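**Second arm now, or spares first?**

**lirk_bench:** Planning next year's spend for our little lab in Lirkcombe and I'm way too excited about it! We run two arms on one bench, push buttons and blocks mostly, and the Urio quote for 2 more grippers just landed.
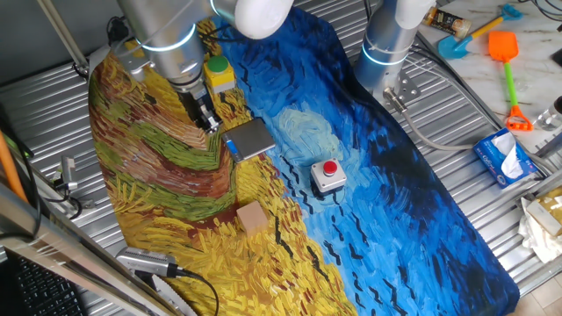

**Drollon_fan:** Spares first, every time. Our Divcombe shop bought a third arm and then had no money left for cables or fingers. It sat until December.

**lirk_bench:** Ouch. The quote is 877 for the pair, fingers included, and I love these things, so I'm tempted to order both and put off the third arm.

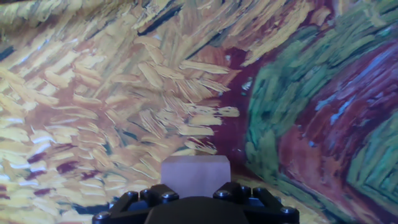
Shipping is another 50, and it's the same whether I buy one or both. Drollon wants more but ships 3 sets of fingers.

**mattegray:** Disagree with Drollon_fan. Fingers are cheap to make yourself! Put the money into the arm.

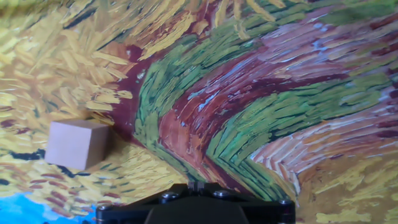

**lirk_bench:** Cheap, sure, but my evenings aren't in the budget. Props are where I'm happy to go homemade. A plain wooden cube like that one costs next to nothing, and I'd cut a whole bag of them before I'd print one finger. Ordering both Urios tonight!

**mattegray:** Fair. Still say you'll want that arm by spring.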